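# Our packing bench is getting a two-armed robot. What happens to the people who pack?

**Posted by oswood_nights**

I run the evening side of a mixed-case packing room. We do snack and drink boxes for offices: you order online, somebody here puts a can of this and a bag of that into a tray, the tray goes down the line, a box shows up at your reception desk and the good stuff is gone by ten in the morning. There are 6 of us on the bench. We carry 3,053 different items, and I could find most of them blindfolded, a skill I have never once been asked about in an interview.

In April the company signed for a two-armed unit from Jomlow, with hands instead of suction cups. The sales deck says it will "free associates for higher-value tasks." I've asked three managers what the higher-value tasks are. One said "oversight." One said he'd circle back. The third is still in the parking lot, as far as I know.

I went over to the Oswood building to watch theirs, and this is the job as it does it, same tray and same kind of order we'd have. 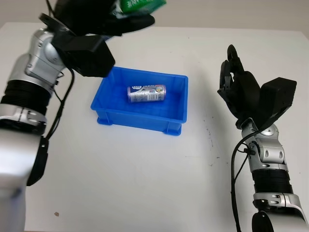 *Can in the tray, green package in the left hand, right hand free.*

I'm not against it. My shoulder is very much for it. But I'd like to hear from people who have worked next to one of these for longer than a demo. What changed for you? Did hours get cut? And did anybody get a say in how it was set up, or did you come in one evening and find tape on the floor?

---

**Seraina Frei**

I was a packer for years and I'm now what they call a cell lead, so I've seen this from both sides of the yellow line. Long answer, sorry.

The first thing that changes is the noise, by which I mean the talking. On a hand bench you stand across from someone all shift and hear about their divorce. With the cell in, two of our people moved to feeding stock and one to checking trays, all facing different directions. Output was fine. Everybody was in a worse mood for a month and management bought us a plant. If you have any say in the layout, fight for two stations that face each other. It costs nothing and you won't get it later, once the conduit is in.

Second, the work doesn't vanish so much as slide to both ends. Somebody has to bring it product the right way round, and somebody has to deal with what it gives up on. Our unit was happy with cans from day one. Soft packages were another story - a chip bag is a different shape every time you look at it - and for the first weeks the person at the exit was repacking by hand while also clearing alarms. That was a harder job than the old one and it paid the same. Get the job description rewritten BEFORE go-live. After go-live it's "just how we've been doing it."

On hours, since you asked straight out: no layoffs here. But two people left and weren't replaced, which is a layoff with better manners. Ask for the staffing plan in writing, with a number per shift and an end date on the promise. Ours said 60 days. Day 61 was educational.

Things I'd ask for in your shoes:

- Who is allowed to stop it, and does stopping it count against anyone's rate? Ours did at first. People stopped stopping it.
- Who teaches it new items? At our place it was a contractor until I pointed out that he didn't know which cans came in dented from the supplier and I did. Now it's two of us from the bench, at a higher grade.
- What speed is the bench measured against? They'll want to use the robot's number for the humans beside it. Don't let that into a spreadsheet even once.
- Where do you go when it's down? "Stand there" is a bad answer and it's the usual one.

The teaching job is the good one, by the way. Your knowing where everything is and how it behaves is worth money for the first time. Put your name down early and be annoying about it.

And yes, my shoulder is better. I sleep on that side again. I'd be lying if I left that out because it spoils the complaining.

---

**gutuder_fan_80**

Jomlow is overpriced, you should have got a Gutuder. We have one and its great. It does lids.

---

**Tichý**

Maintenance here, different company, similar cell. I'd second what Seraina said about stopping it, and add something from my end of the building.

When they do the walkthrough, get a packer in the room with the installers, meaning a person who will stand there eight hours and has opinions about mats. At our site the tray height was set by a tall engineer. The arms could reach at any height you gave them. Our shortest packer could not, and she was the one clearing the trays. It took 80 emails to lower a table.

Also ask where the cables run and who is allowed to touch them. On our evening shift it was nobody, because I work days. So at 7 p.m. a small fault turned into five people hand-packing on a folding table next to a very expensive statue. They have since trained two evening people to do a basic reset, with a pay bump, after the plant manager came by one night and had to help fold boxes. I recommend arranging a visit like that if you can.

Hours: ours stayed flat, overtime went away. Some people were glad. The ones paying off a truck were not. Worth finding out which kind you have on your crew before somebody speaks for all of them.

---

**oswood_nights**

Thanks, all. Passed Seraina's list to my manager and he said these were great questions and could I own them. So I suppose that's the higher-value task.

I did put my name in for the teaching spot. I've also asked about table height, the evening reset and the two facing stations. No word on the stations. Tape went down on the floor last night.

To gutuder_fan_80: we don't have lids.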